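Larkine drops paper cups from its lunchroom

DRODANHAM — The lunchroom at the Larkine building on Ross Street stopped using paper cups in June and now serves coffee and tea in mugs, with plates to replace the paper ones that used to be stacked by the sandwich counter.

The building bought 168 mugs and the same number of plates from Punau, a kitchen supply store on the east side of town. The mugs are pale blue with a matte finish. They can be taken to any table or up to the second floor, but not out of the building.

The lunchroom serves people from the offices upstairs and anyone who comes in off the street. It was going through 734 paper cups in a busy week, according to a notice posted next to the register. The notice says trash pickup had become one of the larger costs of running the room, and that the cups took up most of the space in the bins by early afternoon.

The change came along with a new set of tables. The old brown ones had been in the room since the building opened and several of them rocked. The new ones came from an office on Ross Street that was closing. They have glossy white tops with a wavy edge, and round holes cut through for cables, left over from their days as desks. Larkine looked at having the holes plugged and decided to leave them open so that people can run a laptop charger down to the outlets in the floor.

Customers are asked to set hot drinks well away from the holes. A spill in the first week ran through one of them and onto a power strip, which had to be replaced. Power strips have now been moved to the side of each table leg.

Used mugs and plates go on the cart by the kitchen door. The kitchen runs its dishwasher at 10:30 a.m. and again after lunch, and a second rack was added so that a full load of mugs can go through at once. Spoons still go in the gray tub on the bottom shelf of the cart — not in the mugs, where they tend to get knocked loose on the way to the sink.

Coffee prices have not changed. People who bring their own cup will still pay the lower refill price, and a card good for ten refills is sold at the register. Paper cups with lids are available for orders to go, at an added charge of a quarter.

Mugs have been leaving the room faster than they come back. A check of the upstairs kitchens at the end of the month brought 78 of them back down, most from the same two floors. The lunchroom plans to put a return tray by each elevator.

The room is open from 7 a.m. to 3 p.m.

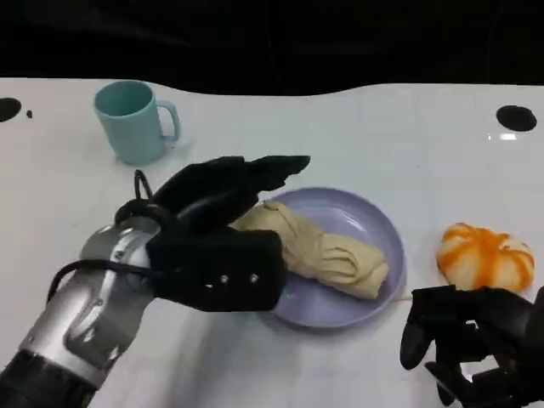
Can the blue mugs go in the microwave?

They can, for up to two minutes at a time. The handle gets hot after that.

Related
Ross Street sidewalk work moves to the north side
Punau to stay open later through the summer
Drodanham library adds 281 titles to large-print shelf
Where to drop off old office furniture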